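Step 3: Packing the bottles

Okay, the part I always rush! Before you start, lay a big board over the table so a drip doesn't end up on the wood.

1. Check each screw cap. I give mine a firm extra turn.
2. Open the box and stand the flaps up – they flop back in otherwise.
3. Lower the bottle in upright, cap on top.

Note: part-used bottles can go in too, just keep them upright.
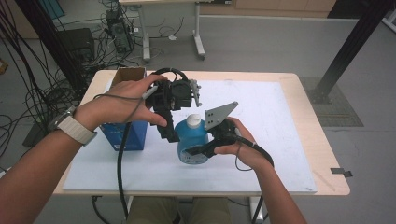 4. Fill the gaps with crumpled paper, then fold the flaps down and tape them with 2 strips.

Caution: never lay a full box on its side, even for the short drive to Clostton. I learned that one in July.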